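Bevau Home Router Setup Guide
Section 4: Power, first start and placement

Revision 21/10/2021

Before you begin

Read this section through once before you plug anything in. It covers the Bevau base unit and the Bevau satellite. If you only bought the base unit, skip the steps marked "satellite."

You will need:
the base unit
the power adapter packed in the same box
the short network cable
the modem or wall terminal your internet provider installed
a phone or laptop with Wi-Fi turned on

The welcome card with your network name and password is taped inside the lid of the box. Keep it. The same details are printed on the underside of the base unit, but the type is small and hard to read once the unit is on a shelf.

4.1 Choosing a place

Signal travels outward and slightly downward from the base unit, so a shelf at chest height or above works better than the floor. Keep the unit out of closed cabinets. Metal doors, fish tanks, large mirrors and microwave ovens all weaken the signal.

Leave a hand's width of free space on every side. The vents are on the back and along the bottom edge. Do not lay the unit on its side, and do not stack anything on top of it.

Note: If your wall terminal is in a basement or a utility closet, it is usually better to run a longer network cable to a central room than to leave the base unit next to the terminal. Any standard network cable will do.

4.2 Connecting the power adapter

1. Check that the outlet works. A desk lamp is an easy test.
2. Take the adapter out of its bag and remove the plastic film.
3. Find the rating label on the adapter and compare the output line with the line printed next to the power socket on the unit. The two must match.
4. Push the round connector at the end of the cord into the socket marked POWER on the back of the unit. It should go in all the way.
5. Plug the adapter into the outlet. Do not turn the unit on yet.

Caution: Use only the adapter supplied. Adapters from other equipment may have a connector that fits and still deliver the wrong voltage. Damage caused by a wrong adapter is not covered by the warranty.

Caution: Do not use an adapter with a cracked case, a bent pin or a frayed cord. Unplug it at the outlet first, then at the unit, and ask for a replacement.
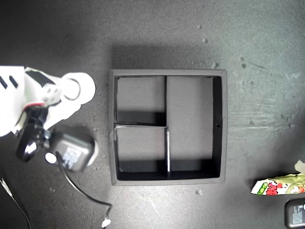

The adapter gets warm in normal use. It should never be too hot to hold. If it is, or if you smell burning, switch off the power to that outlet before touching it and contact support.

Power strips are fine as long as they are not overloaded. Do not plug one power strip into another. If the adapter covers the next outlet on the strip, use the outlet at the end.

4.3 Connecting to the modem

1. Turn off the modem and wait for all its lights to go out. Some modems have a backup battery, which has to be taken out as well.
2. Plug one end of the network cable into the modem. If there is more than one port, use the one your provider used for the old router.
3. Plug the other end into the blue port on the base unit, marked WAN.
4. Turn the modem back on and give it time to settle. Most need a few minutes.
5. Press the power button on the base unit until it clicks.

The light on the front turns amber while the unit starts. It then blinks white while it looks for a connection. A steady white light means the unit is online.

If the light turns red, see 4.7.

4.4 First sign-in

1. On your phone or laptop, open the list of Wi-Fi networks.
2. Pick the name printed on the welcome card.
3. Enter the password exactly as shown. Capital letters matter.
4. Open a browser. The setup page should load by itself. If it does not, type the address printed on the back of the card.
5. Choose an administrator password. This is separate from the Wi-Fi password and is used only to change settings.
6. Let the unit check for updates. It may restart once.

Do not unplug the unit during an update. The light blinks amber until the update is finished.

4.5 Adding a satellite (satellite only)

Place the satellite in the same room as the base unit for the first pairing. You can move it afterward.

1. Plug in the satellite with its own adapter. The base unit and satellite adapters are not interchangeable.
2. Wait for the light to blink blue.
3. On the setup page, choose Add a satellite.
4. When the light turns steady white, unplug the satellite and carry it to where you want it.
5. Plug it in again. It reconnects without further steps.

A satellite works best halfway between the base unit and the part of the house with poor coverage. Putting it in the poor spot itself gives it very little to work with. One base unit supports up to 4 satellites.

4.6 Names and passwords

You can keep the name and password from the card or choose your own. If you reuse the name and password from your old router, printers, televisions and doorbells will usually join without being set up again. Turn the old router off first.

The guest network is off by default. To turn it on, go to Settings, then Guests. Guests can reach the internet but not your printers or shared folders.

4.7 If something does not work

No light at all: Check that the connector is fully seated in the unit and that the outlet has power. Try a different outlet.

Red light: The unit has power but no internet. Check the cable in the WAN port, then restart the modem and the base unit in that order.

White light, but pages do not load: Restart the phone or laptop. If one device works and another does not, remove the network from the second device and join again.

Setup page does not appear: Turn off mobile data on the phone and try again.

Forgotten administrator password: Hold the reset button for 7 seconds with the unit switched on. This erases all settings, and you will need to start again from 4.4.

4.8 Getting help

Have the serial number ready when you contact support. It is on the underside of the unit. Corrections to this guide can be addressed to Áine Kinsella, Documentation, Bevau.

Go on to Section 5 for parental controls and schedules.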